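The man who sells the Drullo case has a stall of them in the Vakel arcade, and he would like it known that his don't break phones. I asked how he could be sure.

"We dropped it 300 times," he said. From what height? "Different heights." Onto what? He thought about that. "Floor, mainly."

He has been selling cases for 20 years and has an answer for most things, though the answers tend to shrink when pressed. The thick rim, he told me, "takes the shock". The texture on it is for grip. When I said that a cheaper case by Bultano had much the same rim, he called it "a copy". Which came first? "I'd have to look."

To be fair to him, he let me take one home. Black, chunky and a nuisance in a trouser pocket, it was at least easy to hold. Getting a phone out of it was another matter, and I told him so. "It's meant to be tight," he said. "You want it loose, buy a sock."

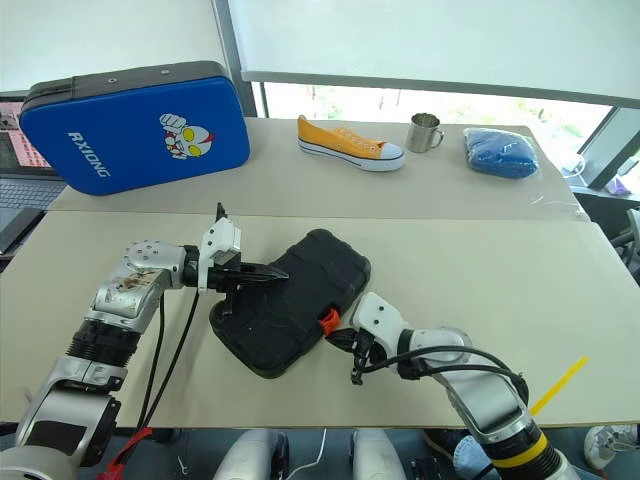
A reader, Zinchenko, wrote in to say that a rugged case had made no difference to a cracked screen, as the phone landed face down on gravel, and asked whether any seller would put a guarantee in writing. I passed the question on. "Not for gravel," he said.

He sold 422 of them last July. I asked how many came back, and he said he doesn't keep that figure.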